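Week 3: Company towns and who owned the houses

I said last time I'd start with Flondard, so let's do that. Flondard was a mill town before it was anything else, and in the year the rolling mill opened it had 320 people. By the time the second furnace was lit it had 3223, and nearly all of them were paying rent to the Grirlow Iron Company. Keep that in your head when you read the rent ledger (it's in your packet, and yes, the handwriting is awful, sorry!).

What I want you to notice is how the rent came straight out of the pay envelope. A family never really held that money.

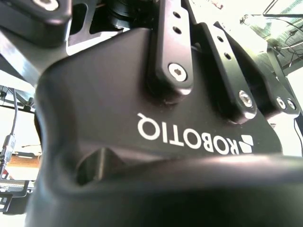 The company store

Most of you will know the song, so I won't sing it. Grirlow ran its store on scrip until the August strike, and I love this part, because the storekeeper's letters survive and he complains about everything: the flour, the mules, the new rail spur to Cifuentes that brought in cheaper shoes. Read letter 7 closely. He's worried about the shoes, but I think he's really worried about workers having somewhere else to shop.
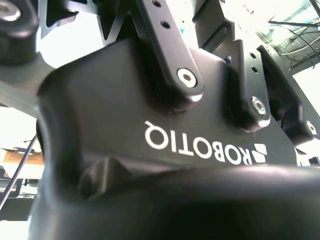 That rail spur matters for the strike too. Once people could ride out to Cifuentes, they could hold meetings off company land, and the strike lasted 30 days, much longer than the one before it.

For next time: read the Tridilix eviction notices and write me a page on who got to stay in their house and who didn't. Bring the ledger again, we're not done with it.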